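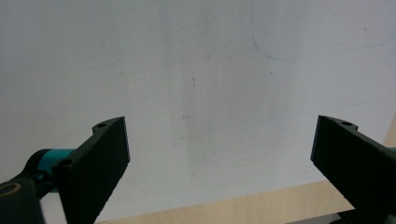

Orel Room repairs: progress report
20 July 2023

Hi Noemi,

You asked for a quick word on how your grant is doing, so I'll start with the money. Of the $3,000 you gave us in March, we have spent $340 so far, nearly all of it on filler, sandpaper and stain-blocking primer. The paint itself is on order from Lundero and should come out well under what I put in the budget.

The walls are the slow part! I wrote "repaint, white" on the application as if that were one afternoon's work, and then I went over them properly. The white has gone blotchy, with beige and pale brown patches, and there are scuffs, a gray smudge and a faded blue line that looks like old pen or marker. My first idea was to scrub everything and put one coat on top. Costa, our painter, talked me out of it — stains like those can come back through ordinary paint, he says, so we're doing a coat of primer and then 2 of white. I tried a patch behind the door and I'm glad I listened to him.

The storage side is further along. The old shelves are out, the screw holes are filled, and the Wondalik units are sitting flat-packed in the hallway (please excuse the mess if you drop by). They can't go up until the paint has had a good few days to harden.

We've had to move the sewing group to the library for now, and they've been very patient about it. All 55 people on the sign-up list have had a note from me about the change.

Still to do: wash down, sand, prime, paint, shelves, and a new strip of baseboard by the window. I'd like to shift $200 from the paint line to the baseboard, if you're happy with that — just reply with a yes and I'll update the budget sheet.

Thanks again for backing this, and say hello to everyone in the office!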